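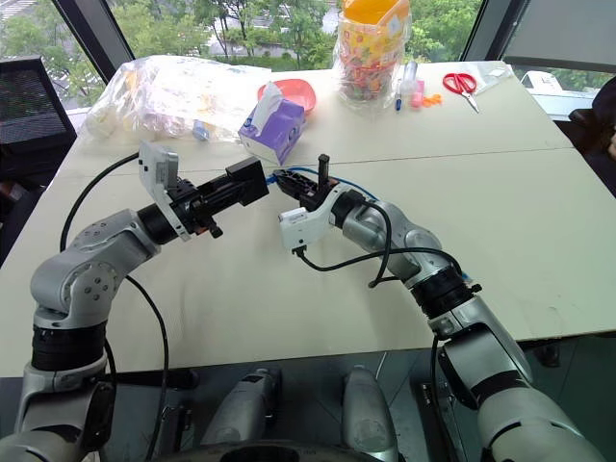
The Orkton workcell is a two-arm tabletop setup used for handling household items. Planning began in August under Kristaps Mets, who split the budget into arms, grippers and spare parts. Cables and replacement fingertips were listed separately, with 3000 euros set aside for them. Sproģis, the supplier, quoted delivery in up to 31 days. The purchase covered two arms and a service contract lasting 20 months. Tables and office furniture came out of a separate budget.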